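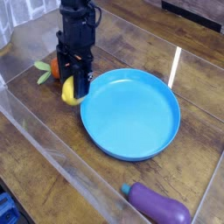 Udville College Robotics Society — Members' Forum
Board: Student Projects
Topic: Tabletop sorting project, rules for the assessed run

Posted by: J_Chettiar (Project Supervisor)
15 February 2026

Members are asked to read this post in full before replying.

The assessed run for the tabletop sorting project will take place in March. Each team will be given the toy fruit and vegetables, the blue plate and a written list of instructions. The arm must place the named item on the plate and release it. Teams may use their own control program or one trained from recorded demonstrations, provided that the method is stated in the project report.

The following rules are proposed:

1. An item counts as placed when it rests wholly within the rim of the plate and the gripper has let go.
2. An item leaning on the rim does not count.
3. Each attempt is limited to 105 seconds, measured from the first movement of the arm.
4. No person may reach inside the acrylic panels while the arm is powered. The penalty is the loss of that attempt.
5. Items will be set out by the supervisor and not by the team.

Comments are invited until the end of the month. After that the rules will be fixed.

Jagadeesh Chettiar

Posted by: northbench
Re: Tabletop sorting project, rules for the assessed run

Thank you for the draft. Our team has no objection to rules 1, 3 and 4.

We would ask for rule 2 to be looked at again. The plate has a raised rim and the lemon is pointed at the end. When it is released near the edge it can come to rest with the tip on the rim and the body inside. A reasonable person would say that the lemon is on the plate. Under the present wording the team would receive nothing.

Posted by: Sundqvist_Team
Re: Tabletop sorting project, rules for the assessed run

We do not agree with northbench. The instruction is to put the item on the plate, and the plate has a large flat middle. A team that releases over the rim has made an error of position and should lose the mark. Our own program did this repeatedly in the autumn and we did not think it deserved credit.

Posted by: northbench
Re: Tabletop sorting project, rules for the assessed run

With respect, the Sundqvist team has 1160 recorded demonstrations and we have far fewer. A half mark for a leaning item would still separate the two results. It would also give the weaker programs something to report other than a row of zeros.

Posted by: D_Krajewska
Re: Tabletop sorting project, rules for the assessed run

I am responsible for the equipment and have three points to raise.

First, the aubergine. It is the longest of the items and several teams have been gripping it by the cap. This twists the fingers and I have had to tighten the fittings on the gripper more often than I should like. Please grip it across the body. If a team's program cannot do so, I would prefer that the aubergine be left out of that team's list.

Secondly, the leaves on the orange fruit. They are not a handle. One leaf has already been glued back on.

Thirdly, the coiled cable. Before every session, turn the wrist slowly through its full range by hand control and watch the cable as it goes. If it catches, stop and send me a message. Do not tape it down. Tape was found on it last term and the person concerned has been spoken to.

Dariusz Krajewska

Posted by: quietmotor
Re: Tabletop sorting project, rules for the assessed run

May I ask what is meant by "first movement of the arm" in rule 3? Our program raises the arm to a starting position before it does anything else. This takes several seconds and the fruit is not involved. The Grolteck teaching notes treat this as part of the set-up.

Posted by: J_Chettiar (Project Supervisor)
Re: Tabletop sorting project, rules for the assessed run

To quietmotor: a fair question. The clock will start when the arm leaves its starting position. Teams must place the arm in that position before calling for the start. I shall amend the wording.

To Mr Krajewska: all three points are noted and will be added to the bench instructions. I am reluctant to excuse any team from the aubergine, as the purpose of the project is to deal with items of different shapes. I would sooner give every team an extra practice session on it.

On rule 2 I should like to hear from more teams before deciding.

Posted by: Zoltau_Second_Years
Re: Tabletop sorting project, rules for the assessed run

Our team supports rule 2 as written. A half mark invites argument. Someone would have to bend down at the panel and judge whether the item is leaning or lying, with the light catching on the acrylic, and two people at different sides of the bench would give two answers.

We do wish to question rule 5. If the supervisor sets out the items, they should be set out in the same places for every team. In the practice run one team had the lemon close beside the plate and another had it in the far corner. The distance makes a considerable difference.

Posted by: quietmotor
Re: Tabletop sorting project, rules for the assessed run

We would oppose fixed places. A team could simply record the movement once and play it back. It would pass the assessment without looking at the table at all.

Posted by: Zoltau_Second_Years
Re: Tabletop sorting project, rules for the assessed run

That was not our intention. The places could be drawn by lot on the day and then kept the same for all teams. Teams waiting their turn would remain outside the room.

Posted by: Sundqvist_Team
Re: Tabletop sorting project, rules for the assessed run

We could accept that. We would add that an orange fruit placed directly behind the lemon is a much harder case than the two set well apart, as the gripper hides one while it closes on the other. If close pairs are to be used, all teams should have one.

Posted by: northbench
Re: Tabletop sorting project, rules for the assessed run

Agreed as to the draw. On rule 2 we maintain our view, but will not press it if we are alone.

Posted by: marginal_gain
Re: Tabletop sorting project, rules for the assessed run

You are not alone. We are a team of first years and joined the project late. Our best program lets go slightly early and the item rolls. It has ended against the rim more than once — inside it, as far as we could tell, but touching. Would that be a failure? The rule says "leaning on", and touching is surely a different matter.

Posted by: J_Chettiar (Project Supervisor)
Re: Tabletop sorting project, rules for the assessed run

An item that has rolled and is lying on the flat of the plate, touching the inner side of the rim, counts as placed. An item with any part resting on top of the rim does not. Rule 2 will be reworded to say so. I have considered the half mark and have decided against it.

Rule 5 will be replaced by a draw, held on the morning of the run, with the same layout for all teams. The layout will include one close pair.

Teams may list near misses in the report, where they will be read with interest and may earn credit under the discussion heading.

Posted by: D_Krajewska
Re: Tabletop sorting project, rules for the assessed run

The bench booking sheet for the practice sessions is now open. Two teams may not share a slot. Please leave the plate and all items inside the panels when you finish, and switch off at the wall — the button on the base is not sufficient.

I should also be grateful for the return of the 2 mm hex key.

Posted by: marginal_gain
Re: Tabletop sorting project, rules for the assessed run

Thank you, that is clear. We have the hex key and will bring it back at our next session. We apologise to Mr Krajewska.

Posted by: northbench
Re: Tabletop sorting project, rules for the assessed run

We accept the decision. Could the amended rules be posted as a separate topic, so that they may be printed without the discussion?

Posted by: J_Chettiar (Project Supervisor)
Re: Tabletop sorting project, rules for the assessed run

They will be. Further questions about the draw should be placed under the new topic.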